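Chapter 7
Keeping to the Path

Before you start
You will need the drive base you built in Chapter 4, the logging code from Chapter 6, and a patch of outdoors. A hat is a good idea. So is reading the whole chapter before you charge anything.

7.1 The trouble with leaving the room

Up to now your robot has lived indoors and has had things its own way. The floor was flat, the tape was black, and the lights came on when somebody flipped a switch. Under these conditions almost any program will follow a line, including several that were turned in last term with the steering sign reversed and a second reversed sign somewhere else to cancel it out.

In this chapter the line goes away. What replaces it is a farm track, a thing made by wheels over a long time with no thought for students. It has edges in the sense that a cloud has edges. The middle may be stonier than the sides, the sides may be brighter than the middle, and the weeds respect neither.

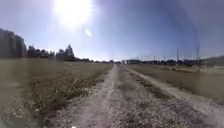

The project for the chapter is taken from the Cammont Field Run, an event for student teams that asks one question: can your robot get from one end of the Gavley track to the other by itself? The course is 434 meters long. A team gets 600 seconds. You are allowed 2 attempts, and the better one counts, which sounds generous until you have watched a first attempt end in the grass and tried to work out why before the second.

Do the arithmetic now and you will see that speed is hardly the issue. A robot moving at an ordinary stroll has time to spare. Teams lose this event by being wrong about where the path is, and they are usually wrong with great confidence. Keep that in mind when you are tempted to spend your first week on the motors.

If you have no farm track nearby, a park path or the unpaved end of a parking lot will serve. Mark out whatever length you can get and scale the time to match.

7.2 What the Amaral club did first

The robotics club at Amaral entered the Field Run with a robot called Vimon. The name came from a vote, and the club would prefer to leave it there. Vimon had four wheels, one forward camera with a wide lens, and a path finder the club had tuned in a school hallway until it was nearly perfect.

The idea behind the path finder was simple, and you have probably already thought of it yourself. Look at the lower half of each frame. Find the brightest long stripe. Call that the path and steer for the middle of it. In the hallway, where the stripe was a roll of white paper, Vimon could do this all afternoon.

On gravel the same program found a bright stripe at once. It was one wheel track, a pale band of packed dust off to the left, and Vimon settled into it like a marble in a gutter. The club was pleased. Then the band got dusty at the margins, the verge got pale as well, and Vimon widened its idea of "path" to take in a fair amount of the neighboring field.
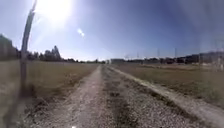
Figure 7.1 The track with the sun ahead and to the left. The worn left strip and the raised right edge are both much paler than the gravel between them.

Two features in the same view now claim to be the brightest long stripe, and a rule that says "pick the brightest" will pick one of them, then the other, depending on small changes in the light. The log from that run shows the steering command swinging from side to side while the robot itself, being heavy and slow to turn, went more or less straight. The club recorded this as a success. It took them a while to read the log.

A second fault was hiding behind the first. The camera's automatic exposure was set to judge the whole frame. With the sun in it, the exposure dropped, the ground went dull, and the brightness threshold from the hallway no longer matched anything. One member proposed holding the event at night.

7.3 Using more of what you know

Most fixes for this problem come down to giving the program some of the knowledge you already have without noticing. You know a path does not jump sideways between one frame and the next. You know its left and right edges draw together with distance. You know the sky is no place to look for gravel. Your program knows none of this, and will happily steer toward a cloud if you let it.

The club's second version made three changes. It ignored everything above a fixed row. It measured exposure only on the ground. And it compared texture along with brightness, so that coarse stones and smooth dust could both belong to one wide path. The last change took far longer than the other two together, and for several days made everything worse.

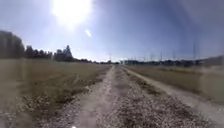 They also started keeping 200 saved frames from earlier runs and testing each new version against those before carrying anything outdoors. This was the least exciting thing the club did all season. It involved sitting at a table and marking edges by hand, arguing over whether a given clump of weeds was path or field. We recommend it strongly, and Exercise 7.4 will make you do it whether you were persuaded or not.

One warning about saved frames. If every one of them was taken at the same hour, you will end up with a program that is excellent at that hour. Mix them up.

7.4 When there are two right answers 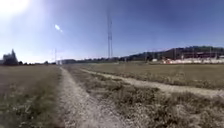 A path finder that works well on a single path still has to be told what to do at a fork. Vimon had not been told. Its rule was to follow the widest pale region, which seemed safe enough until you consider a branch that leaves to the right and gets broader as it goes, as this one does toward the side of the field. The main track, meanwhile, narrows to a thin line in the distance, as any straight track will. Judged by width alone, the side road wins. There are several ways out. You can store a heading at the start and prefer whichever branch stays closest to it. You can pick something far off and steady, such as the lattice tower on the horizon, and use its place in the view as a check on your heading. Or you can delay the choice and slow down, which costs time you have already shown you can afford.

Each of these breaks somewhere. A stored heading drifts. A tower can drop out of view, or sit directly under the sun at the wrong moment. Slowing down helps only if the program is learning something while it dawdles. In Section 7.5 we build the first method in full, then add the second as a correction, and leave the third to the exercises.

A note on the rules: we have followed the Field Run rule sheet dated August 25, 2024. Later editions may differ on the subject of forks, which drew a number of letters.

Try this before reading on
Walk your own test path with the robot under your arm and the camera recording. Play the recording back and stop it wherever you are unsure which ground counts as path. Write down what you used to decide. Keep the list, as you will be turning it into code in Section 7.5, and at least one item on it will prove to be very hard to say to a computer.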